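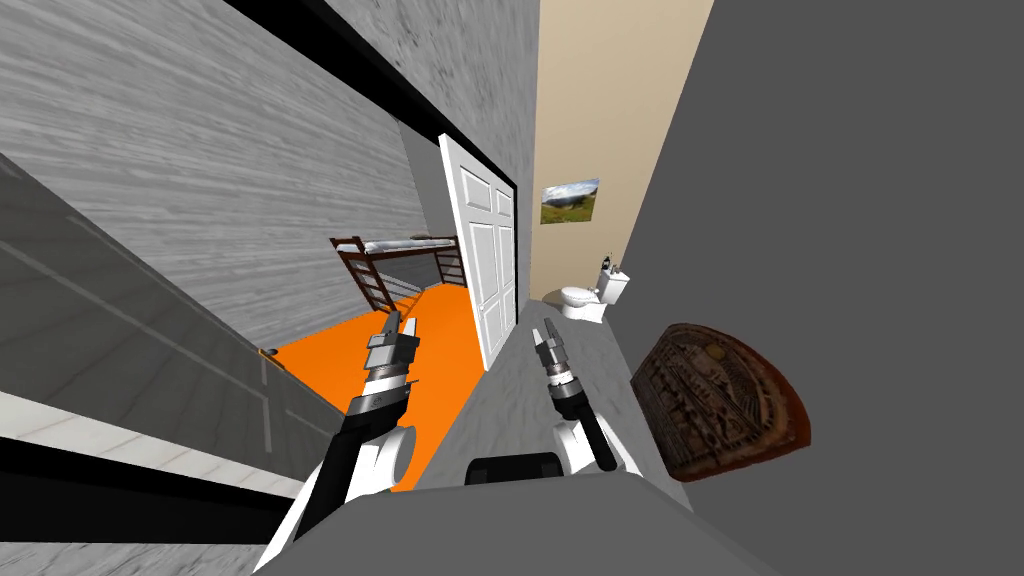
Interior Door Undercuts and Room Ventilation: Frequently Asked Questions

Last revised 6 Mar 2024

What is an undercut?
The undercut is the gap between the bottom of a closed door and the finished floor. It lets air move between a bedroom and the hallway when the room has no return duct of its own.

How is the gap measured?
Measure from the finished floor, with the door closed. Take readings at the hinge side, the center and the latch side, and use the smallest. A reading taken from the subfloor will be wrong once the flooring goes down.

Does the floor covering matter?
Yes. Thick carpet can close most of the gap. Resilient sheet and painted floors leave it open - provided the threshold strip is not raised. If the two floors meet at different heights, measure over the higher one.
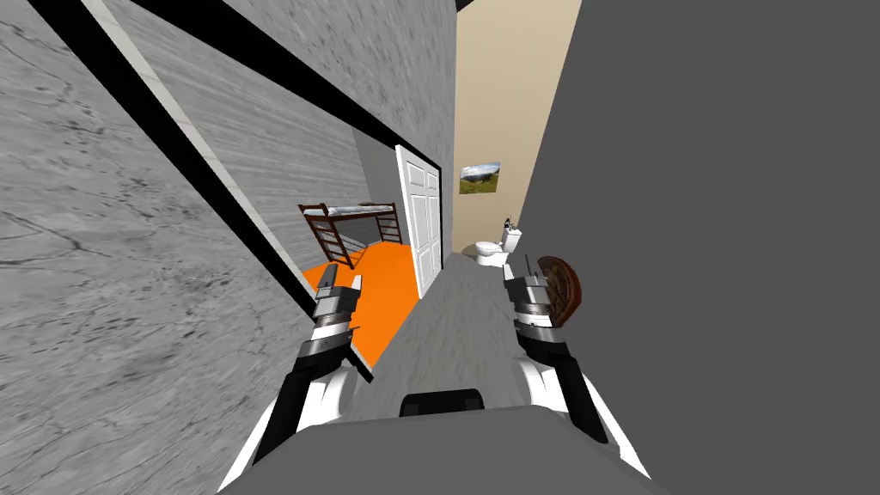 Bedroom doorway, orange floor meeting gray at the threshold.

Can I trim a Kavdale door on site?
Solid doors may be trimmed by up to 15 mm at the bottom edge. Hollow doors may be trimmed only as far as the bottom rail allows; see the sheet packed with the door. Seal the cut edge before rehanging. Bortolotti fire doors must not be trimmed at all, and any cut voids the rating.

What if the undercut is not enough?
Fit a transfer grille. The Divesix 476 goes through the wall above the door and has an offset path to limit sound. The Deditz low-level grille fits in the door panel and needs a clear space of 100 mm on each side. Keep bedding and furniture away from it.

Will a larger gap let in more noise?
Yes. Sound passes through the same opening as the air. A drop seal will stop both, so do not fit one to a room that depends on the undercut.

My door pulls shut when the fan is on. Is this related?
Usually. The fan is drawing more air than the gap can supply. Check for a blocked grille before adjusting the lever or the latch.
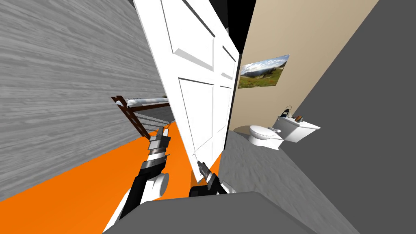 Viola Donati writes that her door stopped pulling shut after she cleaned the hallway filter, with no trimming needed, and asks how often this should be done. Every 4 months is enough for most homes. Check it again in October if the heating has been off through the summer.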